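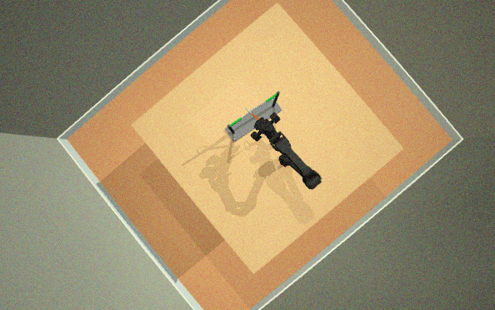
Orange band with a paler tan square inside it and a light rim. Computer rendering.

Sorkberg Grip Floor Paint, 800 ml
Order code 848
Sold by Vostasmont
Page last changed March 26, 2020

Price: £27 per tin
Finish: matt, gritty
Use: indoors and outdoors, on concrete, stone slabs and sound timber
Colours: orange, tan, pale grey, slate

We stock this paint and we think it is decent. We don't think it is as good as the maker's leaflet says, and we have had enough tins come back half used to want to say so on the page where you buy it.

What it is

A water-based floor paint with fine grit already mixed in. You stir it, roll it on, wait, and roll on a second coat. The grit gives your shoe something to hold on to. It suits steps, shed floors, short ramps and the slab outside the back door that goes green every winter.

What the leaflet says, and what we make of it

"One coat cover." On pale, clean concrete that has been painted before, possibly. On bare concrete the first coat sinks in and looks patchy, whatever colour you choose. Orange is the worst for this and tan the best. Buy enough for two coats or expect to be cross.

"Walk on it the same day." In socks, in July. In a cold garage the surface feels dry long before the paint underneath has gone hard, and a heel will leave a mark you can't rub out. Leave it overnight before you use it and several days before you put anything heavy back.

"No primer needed." We would like to know how this was tested. Bare timber drinks the stuff. Dusty concrete lets go of it in sheets. Rekham Floor Sealer is the one we'd put under it, and yes, we sell that as well, so take the advice with as much salt as you like. Any thin water-based sealer will do the same job.

"Stops slips." It does not stop slips and we have asked for the words to be taken off the tin. A gritty floor is harder to slip on than a smooth one. Put wet leaves, ice or cooking oil on top and you are back where you started.

"Lasts for years." Indoors, under light use, we have no reason to argue. Outdoors, on the front edge of a step, the grit wears away first and leaves you with a smooth coloured edge that looks fine and isn't. Run your hand over it every so often. If it feels like ordinary paint, it needs doing again.

Picking colours

The maker likes to talk about colour zones: bright at the edge, plain in the middle. There is some sense in it. A strong colour round the outside of a landing makes it easier to see where the level changes, and a paler middle shows less dust. What we doubt is that it needs a special system, a planning sheet or a paid colour visit, all of which have been offered to us. It needs masking tape.

If you do want a border, paint the pale colour over the whole floor first and let it go properly hard. Tape off the middle and roll the darker colour round the outside. Pull the tape while the last coat is still soft, or the grit tears along the line and you get an edge like a broken biscuit. Going the other way, pale over dark, takes an extra coat and sometimes two.

Colours on a screen are not to be trusted, ours included. The tan looks peachy under a warm bulb and almost grey under a cloudy sky. Orange fades outdoors, faster on a south-facing wall than anywhere else. We post a painted card free of charge if you ask for one.

How much to buy

The tin has no honest coverage figure on it, in our view. The one printed there appears to have been worked out on glass. Rough concrete can use twice what smooth concrete does. Our suggestion is to buy one tin, paint a patch you can measure, see how far down the tin you've gone, and order the rest after that. Unopened tins can come back to us. Opened ones can't, and that includes ones that were "only opened to look".

Getting the floor ready

Sweep, then wash with hot water and a stiff brush. Sugar soap if there has been a car on it. Rinse twice and let it dry right through. Tape a square of plastic sheet to the floor overnight and if the underside is damp in the morning, put the paint away and deal with the damp. This paint won't hold back water coming up from below, and neither will any other floor paint at this price, whatever it says on the lid.

Scrape off old paint that is lifting. Old paint that is stuck fast can stay, but rub it down until the shine has gone.

Putting it on

Stir from the bottom and keep stirring. The grit sinks while you work, so the last third of a neglected tin comes out like wet sand. Use a medium pile roller that you don't mind throwing away. Brushes are all right for corners and hopeless for anything larger.

Not suitable for

Swimming pool edges
Garage floors with hot tyres on them (it lifts)
Glazed tiles, vinyl or laminate
Anywhere people go barefoot, unless they enjoy it
Floors under heating pipes, where we have had mixed reports

Compared with the others

Naqvi Step Coat is smoother, easier to mop and, to our minds, better inside a house. It comes in fewer colours and costs more. Loose grit scattered over ordinary floor paint is cheaper than either. It is also easy to get wrong, and bald patches are the usual result. If your steps are very worn, screw-down metal treads will outlast any of these and you may not need paint at all.

Price change

The tin went up in January. We were told it was a "new improved recipe". We painted the old one and the new one side by side on a slab in the yard and could not tell them apart, except that the new lid is harder to get off.

Delivery and returns

Sent by road only, as it spoils if it freezes. Please don't let it sit in a porch overnight in cold weather. If a tin arrives dented but sealed, the paint is normally fine. If it has leaked, send us a photo and we'll replace it.

Also on this shelf
Rekham Floor Sealer
Naqvi Step Coat
Masking tape, wide
Roller sleeves, medium pile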